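Re: [print-share] Fixing the ink on the guest panels

From: Despina Galanis
To: print-share list
April, 16:40

Nelly Salazar wrote:

> We had the signing panels out at the Pasby open evening and the
> pigment pens rubbed off on people's sleeves. Same cotton rag sheet
> as before, same pens. Does anyone seal the surface before people
> write on it, or only afterwards? Maritza thinks the size in the new
> batch of paper is heavier. I have one more event to supply and would
> like to avoid spraying indoors.
>
> Also, is the Berkitz varnish safe over linocut?

Nelly,

Maritza is probably right about the size. A heavily sized sheet keeps the pigment on top, and it takes far longer to bind. Put one drop of water on a corner and time it. If it still stands as a bead after 2 minutes, the pens will smear at an event where people sign one after another.

I seal afterwards only. Sealing first makes the smearing worse, as the pen then has no fibre to hold on to. What I do beforehand is wipe the signing area with a barely damp sponge, let it dry flat under boards overnight, and then rub it very lightly with a 1000 grit pad. Keep the pad off the printed parts.

On Berkitz: the matt one is fine over oil-based lino ink once the ink is fully dry. Over water-based ink it lifts the black. I lost a whole border that way on the Maes panels. Test it on a proof first, and brush in one direction.

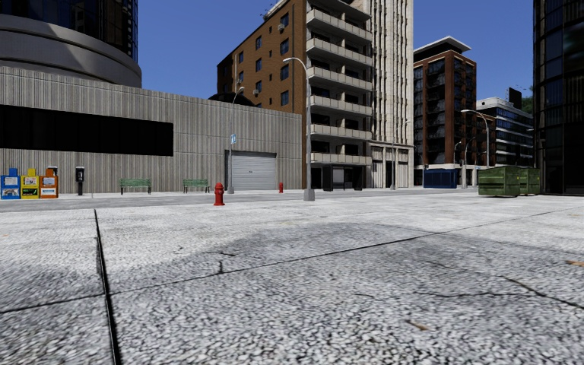 Paving, speckled grey with seams and hairline cracks.

For the panels themselves, I cut the sheet into 10 pieces, let people take one to a table, and mount them together at the end. Each piece then has time to dry before anyone leans on it. It also means a blot costs you one piece and the rest can stay. Number the backs in soft pencil before cutting, with an arrow for the top edge. I mount on grey board with wheat paste, thin, and press between blotters, changing the blotters twice on the first day.

Aníbal asked off list about light. Dye pens fade badly in a window. The pigment pens hold up well, but I would still put Uvport film on the glass if the work is going to hang anywhere bright. Fit the film to the inside face and leave a gap between it and the paper.

If you need to work out quantities, I allow one pen for every 10 signers and keep two spare. For a group of 100 I lay out four tables, so that the finished pieces can be moved to a rack without crossing the queue.

Kirsty Rudd has the drying rack at present. Please ask her before collecting it, as one of the shelves needs a new spring.

Despina

Recent messages in this list
Re: Drying rack, broken spring
Grey board, sharing an order
Wheat paste going off in the fridge
Re: Re: Lino offcuts, free to collect
Maes panels, hanging height

This archive uses cookies to remember your display settings. Accept | Settings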